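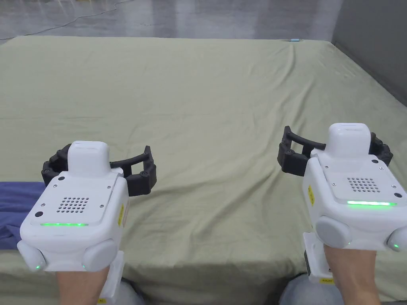 The two hand-held grippers, one in each hand, open above the fitted sheet.

Newsroom > Workshop Projects > Grippers

Posted 6/21/18 by Bondon Workshop

Bondon opens its hand-held gripper build to members of the Triravthorpe workshop

TRIRAVTHORPE - Bondon, the shared workshop on Kuo Street, is opening its hand-held gripper project to all members. The project, named Prenarus, began as a bench build by a small group of members. From this month anyone with a bench pass can work on it, borrow the drawings or build a pair to take home.

Prenarus is a set of two grippers, one for each hand. The person using them holds a handle under a white housing, and a pair of dark jaws reaches out from the far side. The aim is to let a person work through household jobs with the same kind of jaws a home robot would have, and to find out early which jobs those jaws are bad at.

The group chose cloth as its first subject. Hard objects such as cups and boxes were tried on an earlier version and gave little trouble. Cloth folds over itself, slides away and hides its own corners, so it shows up faults in a jaw very quickly. Current sessions use a sheet and a loose piece of fabric, and the work is done sitting down, with both grippers held out in front.

Members have logged 43 sessions on the present version. Most of the changes since the first one are small. The handle was made thicker after complaints of sore wrists. The light strip was moved to the top of the housing, where the person holding the gripper can see it without turning the wrist. The jaws have been redrawn twice, and the group expects to redraw them again before September.
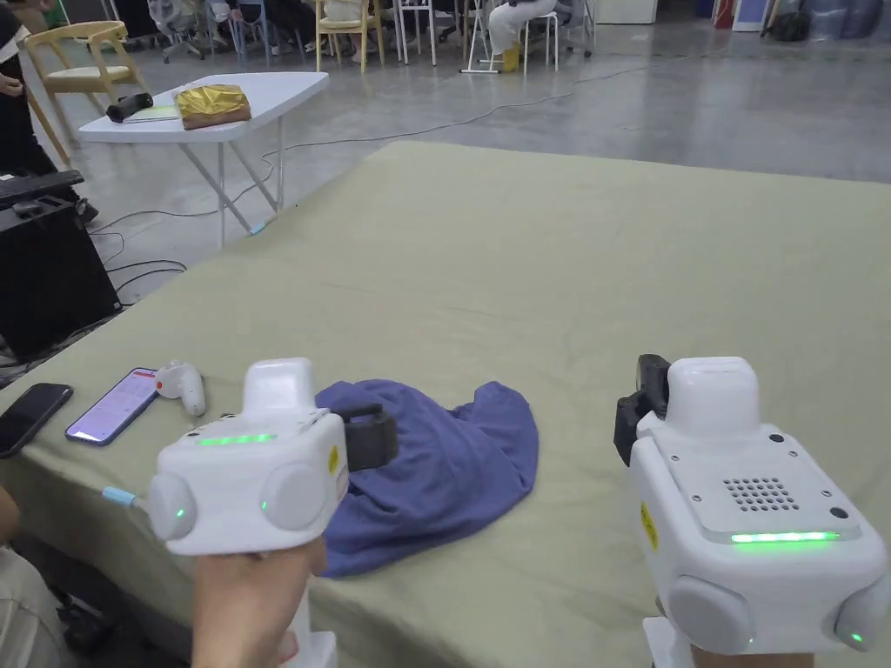 Bunched cloth between the two grippers, with phones and a small controller within reach on the left.

The full drawings, parts list and wiring notes are kept in the blue binder at the front desk and on the members' drive. Housings can be printed on the workshop's own machines at the usual rate for material. Members who want to build a pair should set aside two weekends - the printing takes up most of the first, and wiring and fitting the jaws take up the second. Basic soldering is needed. Anyone who has not soldered before can take the evening class, which is free with a bench pass.

Bondon is also asking for help with the jaws. The present ones close well on a thick fold but tend to skate over a single layer lying flat. Suggestions for a different tip shape or surface are welcome, and printed samples are better than sketches. Samples should be left in the Prenarus tray with a note saying what material was used and which way up the part was printed.

A second build, with a lighter housing, is planned for September. It will keep the same handle so that pairs already built can be upgraded without starting over.

The workshop does not plan to sell the grippers. Drawings are free to use for home and school projects, and Bondon asks only that changes be sent back so they can be added to the binder.

Questions about the build, bench passes and the soldering class can be taken to the front desk at Bondon during opening hours.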